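About Zeton

Zeton began in Gullbridge with a question that Maxine Halliday kept getting from her neighbors, and that she never could answer to anyone's satisfaction: when will a machine do my dishes? She had spent 16 years fixing packing lines by then, so people figured she ought to know. We're still working on it, and we'd rather tell you so plainly than promise you a robot butler by February.

Most of our days go to small chores. Pick up the cup, put the banana on the plate, get the spatula out of the pan and set it somewhere sensible. We practice with toy kitchen things on a plain white table. 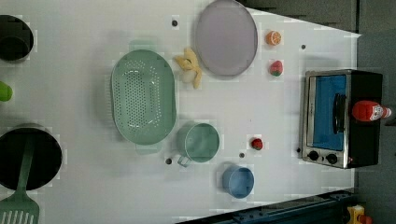

Shop floors are further along, we're happy to say. Our Kereama arm has been sorting parts at the Grornport plant for 2 years now, and it does well as long as the bins stay where they belong. Kitchens don't stay put like that, bless them, and every family keeps its pans a different way.

If you live nearby and would like to come and see how we're getting on, please do write to Maxine. She answers every letter herself, though it may take her a little while.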